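引き出し収納と在庫管理 中間レポート(3月提出分)

1. 目的
学内の文具貸出コーナーで、返却品が元の場所に戻らない問題を調べた。置き場所の表示を変えると探す時間が減るか、が今回のテーマ。家具の形は変えない。

2. 方法
対象は小物用の引き出し14段。表示は2種類。
・従来:品名だけのラベル
・新:品名+色テープ+定数
利用者21人に同じ品を6点探してもらい、時間を記録。予算は1000円以内、テープ代のみ。在庫表は授業で使ったDrornikに入力した。途中でBrellusに移そうとしたが列がずれて断念。

3. 結果
新ラベルの方が短い人が多かった。ただし消しゴムと修正テープは差なし。もともと一番上の段で、みんな場所を覚えているためと思われる。逆に下の段のクリップ類は差が大きい。
戻し間違いは午後4時以降に集中。閉館前で急いでいるのかも。要確認。

4. 考察
色だけで覚える人と、文字しか見ない人がいる。色の数を増やしすぎると混乱するという意見も出た。青と緑が似ていて間違えやすいいとの指摘あり、次回は片方を変更。
Mäkelä社の収納カタログでは用途別の配置が勧められていたが、今回は使用頻度順のまま。比較できていないのが弱点。
あと定数の表示、補充する側には好評だったが借りる側はほぼ見ていない。字を小さくしてもよさそう。

5. 問題点
・初回の測定でストップウォッチの押し忘れ。その分は除外
・慣れの影響を分けられていない。順番を入れ替えるべきだった
・利用者が同じ学科に偏っている

6. 今後
Grustport分室でも同じ測定をする予定。あちらは棚が中心なので、引き出しの結果がそのまま使えるかは不明。用途別の配置も試す。集計表は最終版に付けます、グラフはまだ作成中。
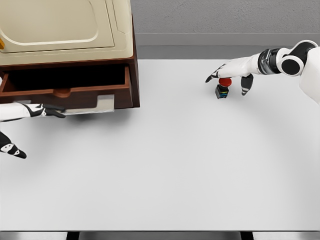 分室の測定は昼休みを避けて午前中に行い、探す順番は人ごとに入れ替える。ラベルの下書きは次回の班会議までに用意。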